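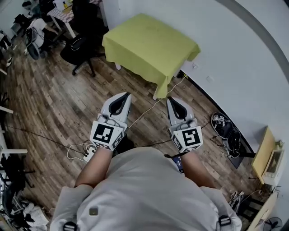
Item 4, hand-held grippers, both sides. Floor cords to the left.

Equipment Check Before Purchase Request
Site: Skolodholm, room 2
Date: June 23, 2021
Checked by: Yoon-hee Ryu
For: Lasstead budget, September round

1. Floor clear where the operator stands
No. Cords lie loose on the planks, and one thin white cable runs under the table with the yellow-green cloth. Price floor cord covers.

2. Power
Needs work. The power strip sits on the floor beside the operator. Ask Poirier for a quote on wall-mounted strips. Limit for this line is $400, fitting included.

3. Harness straps and buckles
OK. No replacement needed this year. Add one spare set if money is left over.

4. Gripper fingers and pads
OK on both. Pads are a wear part and should have their own budget line. Neklow sells them in packs of 3. Put down two packs.

5. Marker cubes
Both in place, patterns facing up toward the operator. Reprints can be done in house, no cost to this request.

6. Gripper cables
Thin cables loop over the top of the left gripper near the finger joints. Check for rubbing at each monthly inspection. Ask Neklow if a clip is sold separately.

7. Storage
Not OK. Bags and clothing are piled on the floor at the side of the room. A shoe is on the floor too. One open shelf unit, $56, from the Poirier list.

8. Second pair of grippers
Hold. Finish items 1 and 2 first. We should not pay for a second operator position until the floor is sorted out.

Total requested, items 1, 2, 4 and 7: $1,319
Result: pass with comments. Recheck after cord covers are down.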